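Who Checks the Checklist? Report on Good Practice in Hand-Held Gripper Work
Josué Peixoto and Jailson Moura
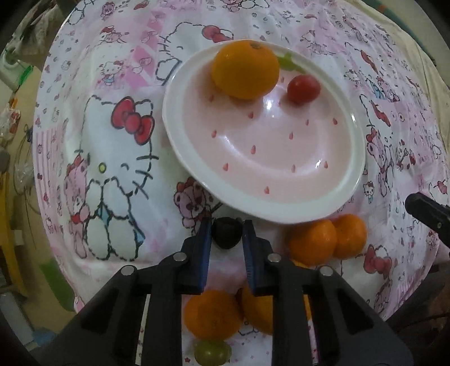
Cornville, May 13, 2026

Our project asked whether written rules make gripper demonstrations any better. We used the Zatach guide, which our course adopted in February, and sorted fruit onto a plate under its rules. We began with doubts and we still have most of them.

Rule 4 says the fingers must be lined up on either side of the piece before they close. That one is fair, and it is easy to check: in the picture the two blue fingers stand either side of a dark purple fruit, just below the plate rim. Rule 7 wants a "neutral surface". Our cloth has cats, bears and bows all over it, so we broke Rule 7 every time. The guide gives no test for neutral and no reason for wanting it.

We logged 200 attempts with the guide and 200 without. Jailson marked both sets - a weakness, as he knew which was which. We found no gap we would defend.

The guide also asks for 300 attempts per object. We asked where the figure came from and had no answer. Until we get one, we would keep Rule 4 and treat the rest as opinion.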